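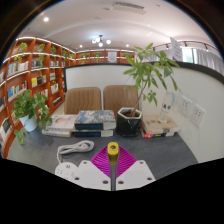
Week 11 — Data Collection for Manipulation

Revised May 27, 2021

11.2 Hand-held demonstrations

The policy in Assignment 3 is trained by behaviour cloning on episodes recorded with a hand-held gripper. The operator closes two ribbed fingers on an object and carries out the task by hand. Images come from the wide-angle camera on the tool, and the fingers stay in view at the bottom centre throughout.

Each episode is stored as a synchronised sequence of images, tool poses and finger widths. The Idis set has 1000 episodes. After filtering, 368 were rejected, mostly for lost tracking.

Background matters. A desk with books, potted plants and a power cord lying on it gives the pose estimator plenty of fixed texture; a plain dark tabletop gives it very little. Foliage is a poor landmark if there is a draught.

Collection rules

Start with the fingers open and the object in view.
Keep each episode under 60 seconds.
Do not shift the furniture within a session.
Vary the starting position of the object between episodes.
Label failed grasps as failed — do not delete them.

11.3 Splits

Split by location, never by frame. Adjacent frames are nearly identical, and a random split will overstate validation accuracy. Hold out the Foreck rooms for testing.

Reading: Zolby collection manual, sections 2 and 4.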